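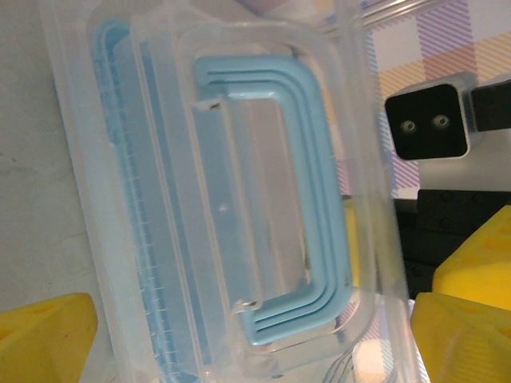 I own too many plastic boxes with clips on them, and this month I'm doing something about it. A thread, for anyone else whose cupboard attacks them when opened.

The tub with the light blue handle is the reason I started. Clear plastic, blue seal, clear flap across the handle. It is the best box I have ever owned and I have spent years looking for its equal, buying worse ones as I went.

Rule one, which I made up in the kitchen at 10pm: every box gets matched to its lid on the table before it's allowed an opinion about where it lives.

Results so far. Eleven lids with no box. Four boxes with no lid. One lid that fits nothing in this house and may have come from the previous tenants, or the sea.

My sister-in-law Marama Baxter came round to "help" and took three of the good ones home with her. She says she was decluttering me. Fine.

A word about clips. There are clips that shut with a proper clunk, and there are clips that shut with a sort of sigh and then let go in your bag on the bus. I had lentil soup in my bag until Ormsby Road. The driver was very nice about it.

Seals next. If yours comes out, take it out. Wash it, wash the groove, go round with an old toothbrush. Do not look too closely at the toothbrush afterwards.

If it doesn't come out, don't go in with a butter knife. I went in with a butter knife. That box now holds clothes pegs.

Somebody asked what I do about the smell. Bicarb and warm water, leave it overnight, lid off. For curry, the same, then accept that it's a curry box.

And yes, tomato stains. Windowsill, sunny day, a few hours. It does fade. It won't go back to how it was, but then look at the rest of us.

Storage. I tried nesting them with the lids on, which uses up the entire cupboard to store air. I tried lids in a separate basket, and the basket was full by teatime. Currently: lids upright in the old toast rack, boxes stacked by shape, round ones banished to the top shelf for being round.

I blame round ones for most of this. They waste the corners, they roll, and they only ever stack with their own exact family.

Lensa Alemneh replied to say she decants everything, labels it, and has a little chart inside the cupboard door. Lensa, I admire you and I'd like you to keep that away from me.

I did try labels once. Masking tape and a marker. There is still a box at the back marked RICE (NOT RICE).

What's staying: anything that shuts first time, anything flat enough for the freezer drawer, the blue-handled one until one of us dies.

What's going: the warped, the cloudy, the one that screams when you open it, and a set of five I bought because the smallest was sweet. The smallest holds one olive.

Charity shop bag is by the front door. It's been by the front door since March. I've begun hanging my scarf on it.

Update: opened the cupboard this morning and nothing fell out. Stood there for a bit. Closed it, opened it again. Still nothing.

Second update: Marama has returned one of the boxes. Wrong lid.

© the author. Contact | Copyright | Back to top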